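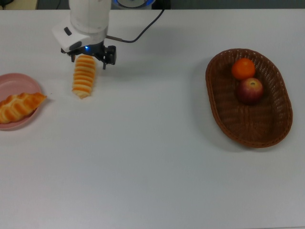
论文集 > 家居与日常物品 > 第四章 > 4.3 盘与篮

4.3 盘与篮:面包和水果的归置

4.3.1 问题

前两节讨论了餐具在橱柜中的存放,本节转到桌面。早餐前后,桌上常有几件面包和几只水果需要找地方放。收拾的人要决定哪件进盘,哪件进篮,哪件暂时留在桌上。这类决定通常在几秒内作出,事后很难说清理由。我们在 Pirihi 的入户访谈里多次碰到这种情况:受访者能熟练地收好一张桌子,被问到为什么把面包放在盘里时,回答多半是“一直这样放”。

本节的材料有两个来源。一是在 Pirihi 和 Bekgate 两地回收的问卷,有效问卷 290 份;二是桌面归置练习,参加者 26 人,均从问卷填写者中招募。问卷由 Hemi Sutcliffe 整理,练习记录由 Tane Tamihana 编码。编码有分歧之处由两人共同复核,仍不一致的条目不计入正文讨论,见附录 C。

4.3.2 物品

练习使用的容器只有两类,浅盘和编织篮。浅盘为粉色圆盘,盘沿略高,盘心平浅。编织篮为红褐色,椭圆形。选用这两件容器,是考虑到它们在问卷中都被称为“放面包的东西”,而形状和深浅差别明显。问卷中还出现过木托盘、铁盒和带盖的玻璃罐,回答较分散,留待以后处理。

面包取几种外形差别较大的:扭成辫状的,弯成新月形的,以及螺旋卷成筒状的。辫状面包较长,斜放在圆盘上时,一端会略微伸出盘沿。有的参加者会把它转一个角度再放一次,有的不作调整。编码时两种做法都记为“入盘”,伸出盘沿单独作一项记录。螺旋卷的一头较细,深浅两色相间,参加者称呼不一,“卷”“角”“海螺”都有。为避免混淆,下文一律写作螺旋卷。

水果为苹果和小橘子。桌面为白色,不铺桌布。早期的预备练习用过格子桌布,参加者倾向于把物品对齐格线,后来取消了。

4.3.3 步骤

练习开始时,面包和水果都在桌面上,容器位置由记录者随机安排。参加者得到的指示只有一句:“请把桌子收好,像在自己家里一样。”指示中不提盘和篮的用途,也不限定时间。每人做两轮,两轮之间交换盘与篮的位置。记录者记下每件物品最后所在的容器、移动的先后顺序,以及中途改放的次数。

有几点需要说明。第一,篮可以立着,也可以侧放。篮口朝向对归置有影响,侧放且开口对着人时,拿取方便,但较圆的水果容易滚出。第二,物品留在桌上算作一种有效的结果,记为“不入”。第三,参加者有时把小件先移到一旁,腾出地方再放大件,这种临时移动不计为改放。第三点在编码初期执行得不够严格,已对前面的记录重新核对。

4.3.4 结果

水果与面包的去向有明显差别。水果多进篮,面包多进盘,这与问卷中的回答大体相符。不过面包内部并不一致。辫状面包进盘最稳定,两轮之间很少变化。螺旋卷则较多停留在盘外,常放在盘子旁边,与盘里的面包隔开一点距离。几位参加者的解释是它“像点心”,应当另放。新月形面包介于两者之间,入盘入篮都有,Bekgate 的参加者更常把它放进篮里。

苹果与小橘子之间的差别出现在顺序上。多数人先处理苹果,再处理小橘子。Tane Tamihana 在编码备注中写到,苹果较大,放进篮里以后,剩余空间是否够用便一目了然,小橘子可以随后塞在空处。这一看法与移动顺序相合,但本练习的设计不足以排除其他解释,例如颜色、习惯或者仅仅是距离远近。

容器交换位置后,结果的变化小于预期。物品的去向主要跟着容器走,与容器在桌子哪一侧关系较弱。例外仍是螺旋卷,盘子移远时,它留在桌上的次数增多。

图 4-2 桌面物品:编织篮、苹果、小橘子与面包
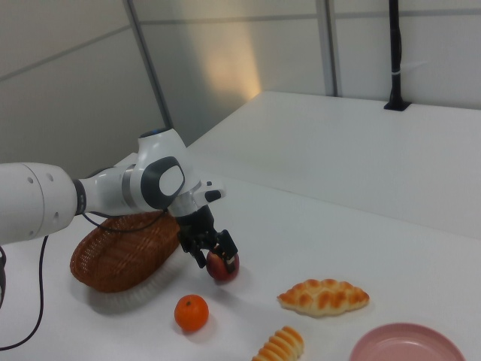 Trudy Kereama 在审读初稿时提出,把“不入”与入盘、入篮并列,可能会低估桌面本身的作用。按她的意见,很多家庭把桌面上固定的一块地方当作容器来用,面包放在那里就算收好了,家里人也都知道去哪里拿。她建议在练习后追问一句:“现在收好了吗?”

我们接受这一建议,在 Bekgate 的后半部分练习中加入了追问。凡有物品留在桌上的,多数参加者仍回答“收好了”。少数人听到追问以后又动手移动,这些移动单独记录,不与原结果合并。由于 Pirihi 的练习没有追问,两地在这一项上不能直接比较。

4.3.5 讨论

问卷中有一题请填写者列出家里用来放面包的器物。约 200 份答卷只写了一件,其余写了两件或更多。写一件的人里,盘和篮都很常见,很少有人写“桌上”。练习中的做法与此不同,面包留在桌上相当普遍。问卷问的是器物,填写者自然不会把桌面算进去,题目的措辞应负一部分责任。下一版问卷拟改为“面包平时放在哪里”。

另一个问题是混放。问卷里反对面包与水果同放一篮的意见较多,理由集中在气味和压坏两项。练习中混放却时有发生,尤其在桌上物品快要收完、只剩一两件的时候。Myroslav Vasylenko 认为这与收拾接近结束有关,最后几件的去处往往由还有没有空位决定。我们查看了移动顺序,混放确实集中在后段,只是次数偏少,暂不作检验。

本节没有涉及切开的面包和已剥皮的水果。它们需要盖布或加盖容器,处理方式与整件物品不同,见 4.4 节。

联系:Wellunent 家居研究组编辑室 | © Wellunent 版权所有 | 返回顶部

相关内容
4.1 橱柜里的碗碟:按大小还是按用途
4.2 抽屉分隔与小件餐具
4.4 盖布、罩子与切开的面包
Vistville 家庭餐桌访谈札记
附录 C 编码分歧条目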